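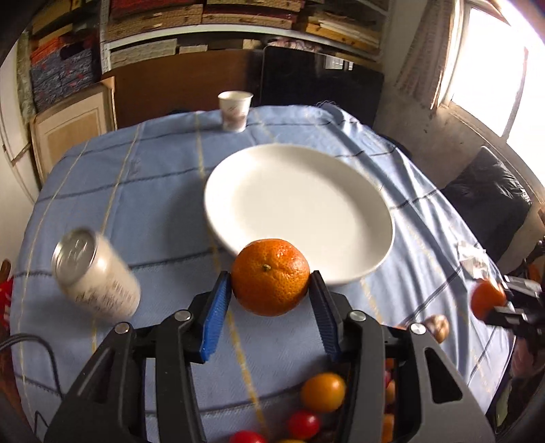

Is a homemade gripper worth the trouble when you could buy one? I think so, provided you're willing to build it three times and to eat a fair amount of bruised fruit along the way.

Jad Smadi and I have been at ours since September, on Wednesday evenings mostly, and I've grown fonder of this pair of tools than of anything I ever bought finished. The linkages turn on plain pins, so when a joint gets sloppy we take it apart and fix it over tea, and there's a pleasure in that I'd wish on anybody!

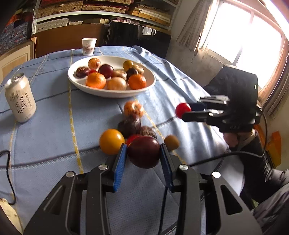 Both grippers at the table, with the plum-like fruit between the blue pads.

Fruit is a wonderful teacher, too. A wooden block forgives you everything, but a cherry tomato wants a gentle squeeze and a mandarin wants a firmer one, and you find that out in your own hand. My friends at the Zein workshop say we should move on to proper test pieces (they have a drawer of 13, all labeled), and maybe we will someday. 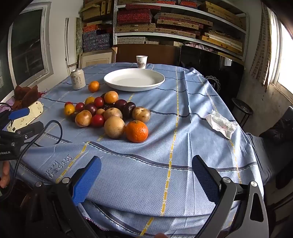

Open fingers, and the fruit in a pile in front of the plate.

I'd still tell a beginner to start with whatever is in the kitchen.

Qusai Srour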